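Briefwahl in Prumberg: Anmerkungen zum geänderten Antragsverfahren

Mit der bevorstehenden Bürgermeisterwahl führt die Stadt Prumberg ein geändertes Verfahren für die Beantragung der Briefwahlunterlagen ein. Da mich hierzu mehrere Zuschriften erreicht haben, fasse ich die wesentlichen Punkte an dieser Stelle zusammen. Maßgeblich bleibt in jedem Fall die amtliche Bekanntmachung.

Anträge können künftig auf drei Wegen gestellt werden: schriftlich, persönlich im Wahlamt oder über das Onlineportal Surnumix. Eine telefonische Antragstellung ist weiterhin ausgeschlossen. Anzugeben sind Familienname, Vornamen, Geburtsdatum und Wohnanschrift. Die Nummer im Wählerverzeichnis ist der Wahlbenachrichtigung zu entnehmen und beschleunigt die Bearbeitung, ihre Angabe ist jedoch nicht verpflichtend.

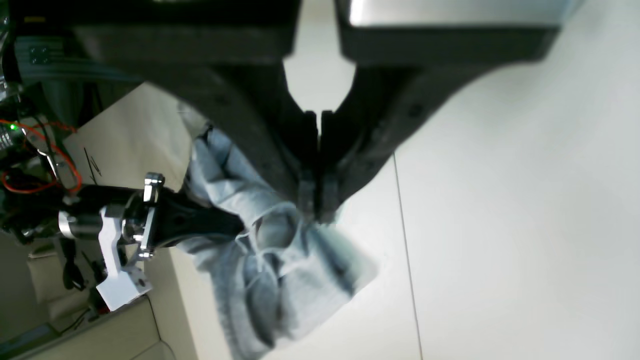

Wer den Antrag für eine andere Person stellt, hat eine schriftliche Vollmacht vorzulegen. Dies gilt auch unter Ehegatten, was in der Vergangenheit wiederholt zu Rückfragen geführt hat. Für die Abholung der Unterlagen durch Dritte ist ebenfalls eine Vollmacht erforderlich; eine bevollmächtigte Person darf dabei höchstens vier Wahlberechtigte vertreten.

Das Wahlamt befindet sich während der Umbauarbeiten am Rathaus im Gebäude der ehemaligen Spedition Varghese, Zimmer 13. Der Zugang erfolgt über den Hof. Geöffnet ist vormittags bis 12 Uhr, ein Nachmittagstermin kann vereinbart werden. Der rote Wahlbrief darf auch in den Hausbriefkasten am bisherigen Standort eingeworfen werden, der nach Auskunft der Verwaltung weiterhin täglich geleert wird.

Zum Onlineportal ist anzumerken, dass die Eingangsbestätigung lediglich den Erhalt des Antrags dokumentiert. Über die Erteilung des Wahlscheins ist damit noch nicht entschieden. Wer die Unterlagen an eine abweichende Anschrift erhalten möchte, etwa an einen Urlaubsort, trägt diese in das zweite Adressfeld ein. Eine Kontrollmitteilung geht in diesem Fall zusätzlich an die Meldeanschrift. Den technischen Betrieb des Portals verantwortet die Firma Cemow, Fragen zum Wahlrecht beantwortet ausschließlich das Wahlamt.

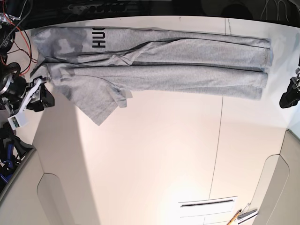 Fehlende Wahlbenachrichtigung

Wahlberechtigte, die keine Benachrichtigung erhalten haben, sollten umgehend Einsicht in das Wählerverzeichnis nehmen. Ein Einspruch ist nur innerhalb der Einsichtsfrist möglich. Siu-ming Fung hat mich dankenswerterweise darauf hingewiesen, dass dies insbesondere Personen betrifft, die erst im Januar innerhalb des Stadtgebiets umgezogen sind.

Zur Stimmabgabe im Wahllokal genügt der Personalausweis oder Reisepass, sofern eine Eintragung im Verzeichnis besteht. Unionsbürgerinnen und Unionsbürger legen ihren Identitätsausweis vor. Die Anschriften der Wahllokale hängen im Schaukasten am Markt aus.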